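The Trouble With Machines That "Understand"

By the time a claim about artificial minds reaches a press release, it has usually lost a few words along the way. "Under some conditions" goes first. Then "on this test." What's left is a sentence like the one Rendura put out ahead of its November showcase in Surasbridge: its new model "understands cause and effect the way a child does."

I've read the paper behind that sentence twice. It is a decent paper, and it doesn't say that.

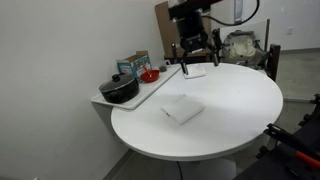
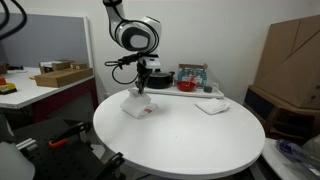

What the test measured

The model was given 2,816 short written puzzles. A glass is near the edge of a shelf, a door slams, what happens next? It picked the right ending more often than earlier systems did, and by a fair margin. Good for it.

But the puzzles came from a set called Trorov, and Trorov has been floating around the web for years. Anyone who trains a model on large amounts of text has to worry that the answers were in there somewhere. The authors say they checked. They give the check two paragraphs, and it only looks for exact copies. A puzzle with the glass swapped for a cup would pass straight through.

Then there is the child. To get a human comparison, the team tested 36 children, all from the same school district, in one sitting each. I have no quarrel with small studies as a place to start. I do have one with hanging the word "child" on a result that rests on so few of them, tired or bored or otherwise.

A less flattering version

The Michailidis lab tried something simple last spring. It took roughly 600 of the same puzzles and rewrote them with odd details: the shelf was on the ceiling, the door was made of soup. Adults found these silly but easy. The model's score dropped by almost half.

Rendura's reply was that nobody needs to reason about soup doors. Fair enough - but a thing that grasps cause and effect should cope with a strange case, and strange cases are how we find out whether it does. A student who can solve only the problems in the back of the book hasn't learned much algebra.

None of this makes the system useless. It may turn out to be handy for all sorts of dull and valuable work. I'd just like to see the rewritten puzzles run by someone with no stake in the score, and the full list of training text opened up so others can look through it. Rendura says that list is under review. It said the same thing a year ago.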